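Looking after a hand-held gripper

Ours came home for the folding work and has picked up more fluff than the hoover. A few habits from the Jilter bench, tested on the spare bed.

Wipe the lenses first
Dry cloth, small circles. Not your sleeve, Tadeusz.

Check the fingers
Yellow shows every smudge, so you've no excuse. Wipe the hollowed inner faces too, then run a thumbnail down the slotted rails for lint. Try the pair on something dark and crumpled before you trust them with a shirt. 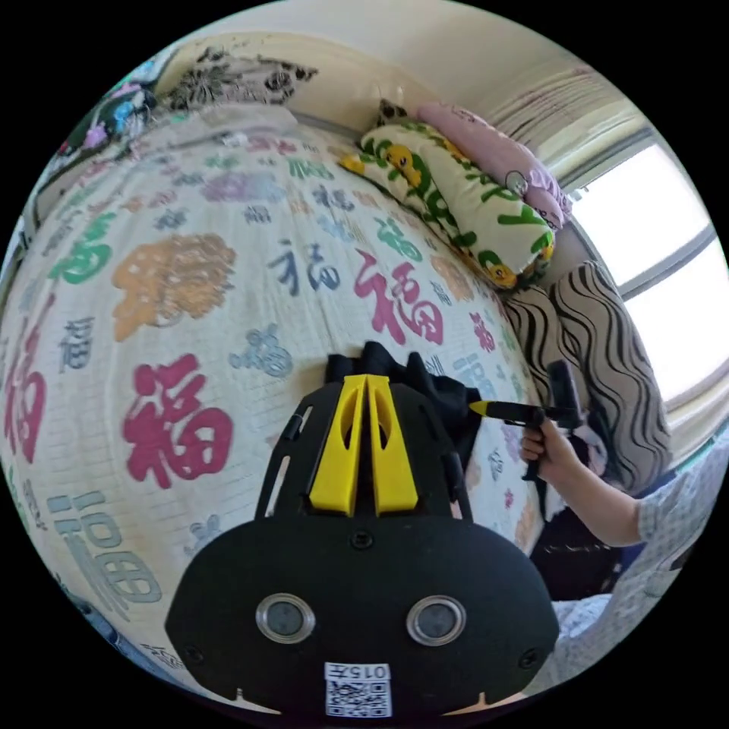
Leave the label alone
Spirit cleaner takes the print off a QR code in 2 wipes. Lucyna has the proof in a drawer.

Screws
Nip them up every 500 grips. Finger tight plus a nudge; Nhi's nudge, not mine, which cost us 3 housings in July.

Storage
Fingers up, in a lidded box. The cat regards an open one as hers.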